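Step 3: Setting up your Wutix box for movie night

Okay, the box is plugged in and you're signed in, so now we get to the fun part (well, I think it's fun!).

1. Open Library and pick Add Films. I started with three old Sarmiento westerns, just to have something to watch while the rest loaded.

2. Go to Picture and turn off Motion Smoothing. Please do this! Everything looks like a soap opera otherwise.

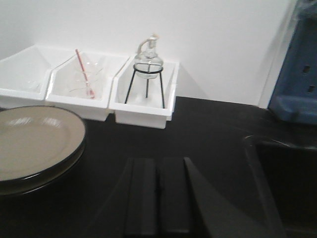

3. Set Brightness to 70. I went higher at first and the night scenes in Skelovgate turned gray and muddy.

4. Under Sound, choose Dialogue Boost if you're always reaching for the remote during the whispery bits, like me.

Note: the first scan of a big library takes some 5 minutes. Go make popcorn.

Caution: don't pull the power while the light is blinking. I did that once on a Tuesday and had to add the whole Wellwood collection over again.

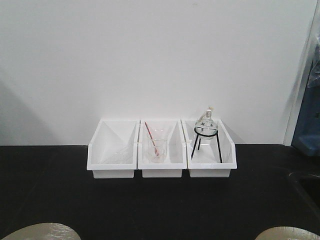
Three white bins in a row on a black tabletop.

5. Press Home to save, then pick a movie and hit Play.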